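Workbench FAQ

I get the same few emails about my bench setup, so I've put my answers on one page. If yours isn't covered, write to me – I do read them all, just slowly.

Why cover the top with brown paper?
It's cheap and I can write on it! I tear it off when it gets too grubby and start over, usually in September when things are quiet. Smudges don't bother me much, so a sheet lasts me a good long while.

What's the blue tape for?
It makes a grid. Small parts wander, and "third square down" is a lot easier to shout across a room than "kind of left of the middle." My friend Siebe Meijer talked me into it, and now I can't work without it. 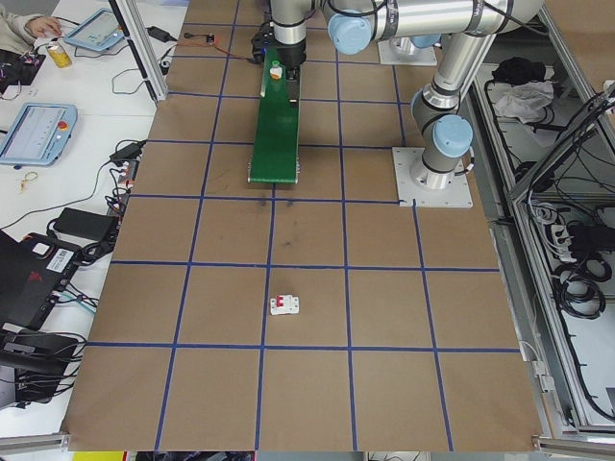

The taped grid, with the green conveyor at the top and one part waiting in a square.

How do you get the lines straight?
I mark both edges with a pencil first, then pull each strip tight and press it down from the middle out. Do all the long ones, then all the cross ones. It took me 2 tries and a fair bit of muttering.

Doesn't the side table get messy?
Oh, constantly. Cables, laptop, power adapter, somebody's drink – it all lands there. My only rule is that it stays off the paper.

Will the tape rip the paper when I move a line?
Sometimes, yes. Peel it back slowly and keep it low and flat. If it does tear, I just patch it from underneath and carry on.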